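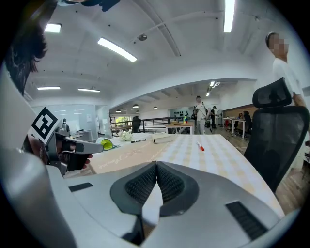
Mar 26, 2023 | by Ottó Kocsis
7 min read

Contents Previous Next

Chapter 2: Lettering on Paper

I learned to letter on the backs of shopping bags, and I still think cheap paper is the best teacher you can get. You press harder on it, you waste more of it, and you stop being scared of it. A long white table with one half given over to tan kraft paper and the other to a pale checkered cloth is my idea of a good start: faint handwriting on the brown side, and a white marker with a red cap within reach on the cloth. Keep those first letters faint! You'll be going over them later, and a heavy first pass shows through everything (ask me about the sign I made for the Verna market one January, all 44 letters of it).

In this chapter we'll rule our guidelines, rough out a short word, and then ink it. I use Botedier kraft because my corner shop sells it, but any brown paper with a bit of tooth will do. Tape down the corners before you draw a single line. Mine curled up halfway through a word once and I had to start over, grumbling the whole time.

You'll need a ruler, a soft pencil, two markers of different widths, and more paper than you think. Let's begin with the ruler, and with exercise 2.1 on spacing.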